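Clumholm bench notebook, November 11, 2023

Feeder collar trial, foster room

Flindel, the elderly one-eyed goose, has decided she is the mother of the five guinea pigs in the next pen. Mwanaisha noticed it first. I wrote it off as wishful thinking until Flindel bit me for changing their hay.

The plan was to fit the feeder with a collar reader so she'd stop eating their pellets. Reader board mounted, hatch motor wired, hatch opens on the right tag. It also opens on my keys. Faraji says this is a feature if I ever get hungry. 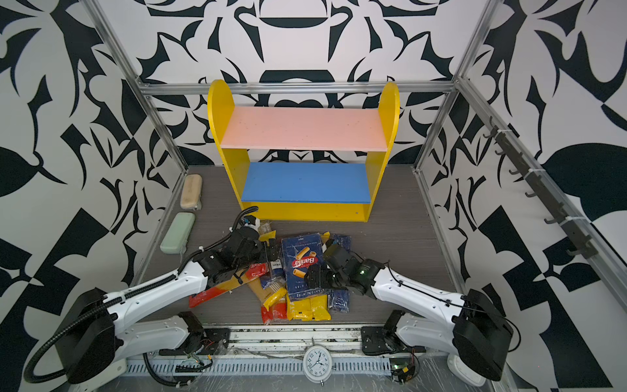

Hatch log

Ran 14 cycles with a tag taped to a wooden spoon. Nine clean opens, five where the hatch sat there and thought about it. Bumped the motor delay to 800 ms and the hesitation went away, but now it closes slowly enough for a goose neck. Tried it with the real goose. Same finding, louder.

Erick wants a lighter spring. I want a goose with less ambition. Spring is on order from Jetico, February at the earliest, so for now the pellets go in at night when she's asleep on top of the nest box with one wing hanging over the side. The guinea pigs line up under the wing. I've stopped pretending I don't go back to look.

Note for Mārtiņš: the blue wire is ground on this one. Yes, I know. It was what we had.
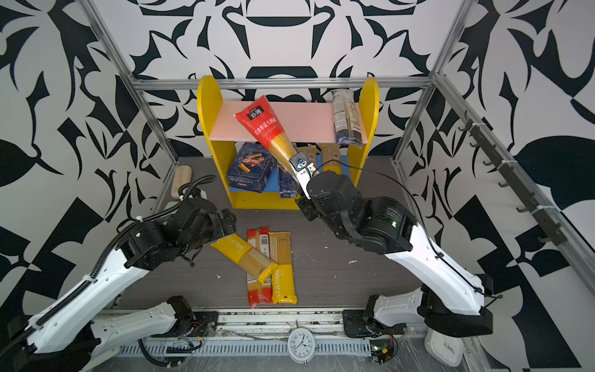 Still to do

Move the reader antenna a hand's width left, away from the water line.
Ask Hamisi whether geese can overeat timothy pellets or only look like it.
Weigh Flindel. Two people, long sleeves.
Rugemalira called again about taking the guinea pigs once they're old enough. Told them fine, but they should come and meet the mother. Long pause on the phone.
Whoever borrowed the small crimper, it lives in the top drawer and it misses its family.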